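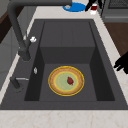 One plate in the sink. The rest can wait till December.

Kettle on at half six, couldn't sleep, so I finally had a go at the household sums. The Vorarley bill is 132 this time (it was less in spring, I'm sure of it!) and the car wants 431 spending on it before it'll pass anything. I put the kettle on again after that one.

Then a walk up to Heledance before the rain, which came anyway, sideways, and my left boot is letting water in at the toe. Saw two herons on the weir, or the same heron twice. Bought leeks, forgot the stamps, went back for the stamps and they'd shut for lunch.

Read a bit more of the Mac Mathúna book this evening. I'm on page 300 of 857 and still can't keep the brothers straight, but I do like the bits about the ferry. Soup for tea, leeks obviously. Must ring about the boots tomorrow.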